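Subject: Re: [basex-users] Nightly backups filling the disk
Date: 12 March 2021

On the earlier question about backups, a list member wrote:

> We run Basex on one old machine in the back office and dump the whole
> catalog every night. The dumps pile up and the disk is full again
> before the month is out. Is there a setting that keeps only the
> newest ones, or do you all just delete them by hand? Also, has anyone
> tested a restore lately? Ours is the lending library in Hurkgate, so
> a small setup. I don't want to find out the hard way.

There is no setting for it in the version most of us have. The old Tamow release had a "keep last" box on the backup page, but it went away when the page was redone and I haven't seen it come back. I asked in June and got no clear answer.

What we do is let the nightly dump run as before and have a second job an hour later that moves things around. It keeps the last 2 weeks of nightly dumps, plus the first dump of each month for a year. Everything else goes. Our dumps are 430 MB each, compressed, so the whole lot fits on a cheap second drive with room left over. If yours are bigger than that, check whether you are dumping the cover scans along with the records. We were, for a long time. The scans hardly change and can be copied once a week.
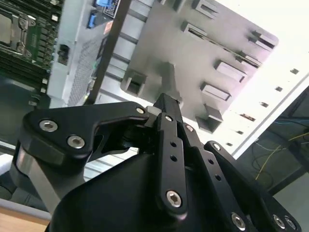 The box for cover scans is on the second tab, under "Attachments," and it is ticked by default. Untick it, save, and run one dump by hand to see the new size before you trust the schedule. The save button is at the bottom of the first tab, and switching tabs without saving loses the change.

Be careful with the cleanup job. Go by the date in the file name and leave the file date alone. Copying the dumps to another drive can reset the file dates, and then a script that deletes by age will keep the wrong ones. I lost most of a spring that way -- not the catalog itself, only the older dumps, but I would have liked to have them when the subject headings got mangled.

As for restores, yes, we test. Twice a year I load a dump onto a spare computer with a fresh install and no network. Then I look up 100 records from a printed list and compare the call numbers and the holdings. It takes an afternoon.
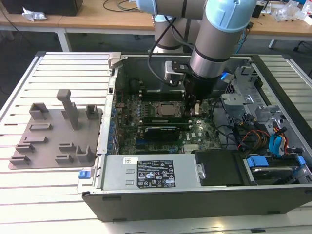
Two things to watch for. The restore does not bring back the user accounts unless you also copy the accounts file, and the manual mentions this only in the upgrade chapter. And the loan history comes back with the times shifted if the spare machine is set to a different time zone. The loans are fine, but the overdue notices will be off by a day for anything returned in the evening.

The Mateos branch keeps a copy of our monthly dump and we keep theirs. We swap drives when the book van goes over. I would do that before paying for anything online, at least at your size.

I can post the cleanup script if people want it. It is short, but the paths are all ours and you would need to change them. What system is your machine running? The script is for Linux and I have no idea how well it would go over to Windows.

--
Basex list, small libraries group
Please trim quoted text when you reply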